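Chapter 9
Storage, or Where Things Go to Be Forgotten

Every household owns a drawer that will not close. Economists call its contents inventory. The family calls them "stuff we might need."
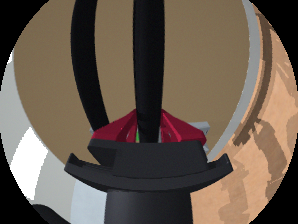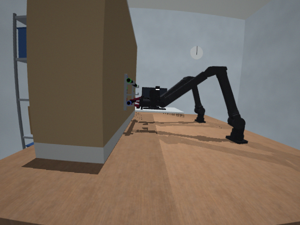
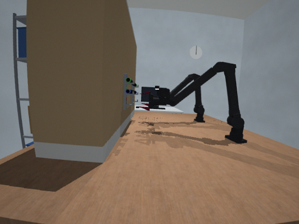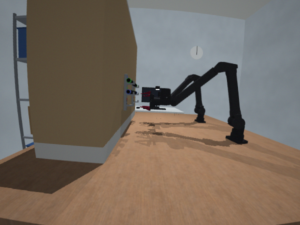 Figure 9.1. Four computer-rendered views.

In August the Halvorsen warehouse at Flarnberg held 2,053 lamp brackets and had orders for 14. Its manager, Hemant Solanki, considered this a comfortable margin. His accountant, Vesela Kelmendi, considered it rent.

This chapter sides mostly with Kelmendi. We begin with holding cost, the price of keeping a thing you have already paid for, and then ask how many brackets Solanki should have bought. Readers who guessed 300 are closer than he was.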